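Appel à participants – panel d'évaluation sensorielle des eaux de consommation, site de Rosanville

Brelleo, laboratoire d'analyse sensorielle, session d'octobre

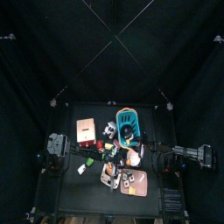
Faut-il avoir une expérience de la dégustation pour se porter candidat ?
Aucune expérience n'est demandée. La sélection repose sur des tests de seuil passés au laboratoire, et la formation initiale est assurée par nos soins.

Objet de l'appel

Brelleo constitue un panel de juges qualifiés pour l'évaluation du goût et de l'odeur des eaux destinées à la consommation humaine. L'étude, désignée sous le nom de Clonolura, porte sur la perception des composés chlorés, de la géosmine et du 2-méthylisobornéol à faible concentration, dans des eaux de minéralisation variable. Les échantillons proviennent de trois réseaux de distribution et de la station de traitement de Bassey.

Le nombre de places est fixé à 105. La présélection sera arrêtée à la réception de 400 dossiers complets, dans l'ordre d'arrivée.

Nature de la participation

Chaque participant s'engage pour un cycle de douze séances réparties sur quatre mois, précédé de deux séances de formation. Une séance dure quatre-vingt-dix minutes, pauses comprises. Deux créneaux sont proposés, à 9 h 30 et à 14 h. Le créneau choisi à l'inscription est conservé jusqu'à la fin du cycle, sauf accord écrit du responsable de panel.

Les épreuves sont de trois types : essai triangulaire, classement par intensité, profil descriptif sur échelle non structurée. Les échantillons sont servis à température contrôlée, en verres neutres codés à trois chiffres, par volumes de 50 ml. L'ingestion n'est pas obligatoire ; un crachoir est fourni à chaque poste. Le rinçage s'effectue avec une eau de référence faiblement minéralisée, avec un intervalle minimal de deux minutes entre deux séries.

Les réponses sont saisies sur tablette. Les commentaires libres sont facultatifs, mais ils sont lus et codés.

Conditions d'admission

Être âgé de 18 à 65 ans à la date de la première séance.
Lire et écrire couramment le français.
Ne pas présenter de trouble connu de l'odorat ou du goût, y compris consécutif à une infection récente.
Ne pas suivre de traitement altérant la perception gustative. En cas de doute, joindre au dossier l'avis du médecin traitant, sans mention du diagnostic.
Ne pas être salarié d'un exploitant de réseau d'eau ni d'un fabricant de dispositifs de filtration domestique.

Les fumeurs et utilisateurs de cigarette électronique sont admis, sous réserve d'une abstention de deux heures avant chaque séance. La même règle vaut pour le café, la menthe et les aliments épicés. Le port de parfum entraîne le report de la séance – sans indemnité pour le créneau concerné.

Sélection

Les candidats retenus sur dossier sont convoqués à une séance d'essai d'une heure. Elle comprend un test d'identification des saveurs élémentaires, un test de reconnaissance d'odeurs sur flacons et une série de six essais triangulaires. Les résultats individuels ne sont pas communiqués. Une réponse de principe est adressée par courriel sous quinze jours.

Indemnisation

Le cycle complet donne lieu à une indemnité forfaitaire de 500 euros, versée par virement en deux fois : 200 euros à l'issue de la sixième séance, le solde après la douzième. Les séances de formation sont incluses dans le forfait. La séance d'essai est indemnisée en bon d'achat, y compris pour les candidats non retenus. Au-delà de deux absences, la participation prend fin et seule la part correspondant aux séances effectuées est due.

Les frais de déplacement ne sont pas remboursés. Le laboratoire est desservi par la ligne de bus Rosanville centre – Bassey, arrêt Zone artisanale.

Données personnelles

Les données de sélection sont conservées douze mois, puis détruites. Les réponses aux épreuves sont enregistrées sous numéro d'anonymat. Chaque participant peut se retirer à tout moment, sans justification, et demander l'effacement des données d'identification.

Candidature

Le dossier comprend le formulaire d'inscription, le questionnaire d'habitudes alimentaires (quatre pages) et la déclaration d'absence de conflit d'intérêts, datée et signée. Il est à déposer à l'accueil de Brelleo, entre 9 h et 17 h, ou à adresser par courrier à l'attention d'Iolo Edwards, responsable de panel, avec la mention « Clonolura – panel ». Les dossiers incomplets ne sont ni traités ni retournés.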